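Notes on Keeping a Household Record of Water Use

Aug 5, 2026

The purpose of this entry is to set out the method by which our household has recorded its water use since March, and to state the conclusions reached to date. Several readers asked for this following the earlier entry on the Flustureo well district and its new rate schedule. Those who have not read that entry may still follow this one, as the method does not depend on the district in which a person lives.

The district bills in units of 1000 gallons. A household that uses any part of a unit is charged for the whole of it. This has been the rule for as long as I have lived on Alhassan Road, but it mattered very little under the old rates. Under the new schedule, the fifth unit in a billing period is charged at the second tier, and every unit after it as well. The notice explaining this was mailed in a plain envelope and, in our case, was put in the drawer with the takeout menus.

The meter is in a covered box near the curb. The lid requires a flat tool to lift. The dial shows the running total in gallons, with a small red triangle that turns when any water at all is passing through. I read the meter in the morning before anyone has showered and write the number in a ledger. The ledger is a green account book purchased for another purpose, and the first eleven pages concern the resale of a boat trailer.

Each entry consists of the reading, the difference from the prior reading, and a remark. Remarks are kept short. Typical remarks are "laundry," "guests," "tomatoes," and "none." It was my early practice to record the weather too, but this was discontinued, as the newspaper already does it.

I do not recommend the use of a phone application for this work. Two were tried. The first, Momer, required an account and lost the readings for the last part of March when the password was reset. The second would not accept a reading lower than the one before it, which made it impossible to correct a typing error. The ledger permits a line to be drawn through a mistake.

The daily figure for a household of three was higher than I had expected in the first weeks. On one day the difference came to 437 gallons, with the remark "none." This was the entry that led to the discovery of the leak. 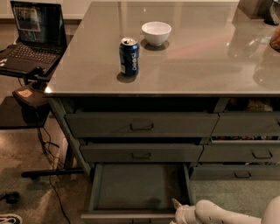
How can a leak be found using only the meter?

Close every tap, make sure no appliance is running, and watch the red triangle; if it turns, water is leaving the pipes somewhere past the meter. Then close the main valve to the house and look again. If the triangle stops, the leak is indoors or in the fixtures. If it goes on turning, the leak is in the buried line between the meter and the house.

In our case the triangle went on turning with the house valve closed. I repeated the test that evening with the same result. The line in question is a branch that was laid by a former owner to serve a stock trough, which has since been removed. The branch was capped at the far end and does not appear on the drawing that came with the deed.

The matter was referred to Abbas Bahrami, who has done plumbing work on this road for many years and who laid the replacement line for the house to the north of ours. He located the branch in a single morning by walking the fence with a steel probe and looking for soft ground. The cap had split. He advised that the branch be cut off at the tee and not merely capped again, and this was done. The trench was filled the following day and has settled somewhat, so that there is now a shallow dip by the gate which visitors should note when backing out.

It must be said that the grass along that fence had been very green for at least two summers. I had credited the soil.

After the repair, the record became more useful, in that ordinary habits could be told apart from one another. The following observations are offered for what they are worth to other households.

The washing machine uses less than I had assumed. It is a front-loading Rekura, purchased used, and a laundry day can hardly be distinguished from any other day in the ledger. The old machine could be picked out at once.

The garden uses more than I had assumed. A sprinkler left on the beans through the length of a supper and a long telephone call will account for 500 gallons, as I learned on the occasion of my sister's call regarding the reunion. A timer was fitted to the spigot the next week. It is a mechanical timer of the kind that is turned like an oven dial, and it has not yet failed.

Showers vary by person. I have been asked by a member of the household not to publish further detail under this heading, and I have agreed.

The toilet in the back bathroom was found to be running a little at all hours. A few drops of food coloring in the tank showed color in the bowl before I had finished putting the lid back on. A new flapper was fitted. The first one purchased was the wrong size, and the hardware store accepted its return without the receipt, for which I am grateful.

With these changes made, the household has remained at or under four units in each full billing period since the repair. The district has also granted a partial credit for the leak, on presentation of Mr. Bahrami's invoice and a copy of two pages of the ledger. Residents who wish to apply for the same credit should be aware that the form asks for readings from before and after the repair, in ink, and that the office closes for lunch.

The question has been raised whether daily readings are needed once a leak has been ruled out. In my view a weekly reading would serve most people. I continue to read daily, as the walk to the curb is a pleasant one and the newspaper must be brought in regardless.

A later entry will address the rain barrels, which were delivered with one lid short. I have written to the seller and await a reply.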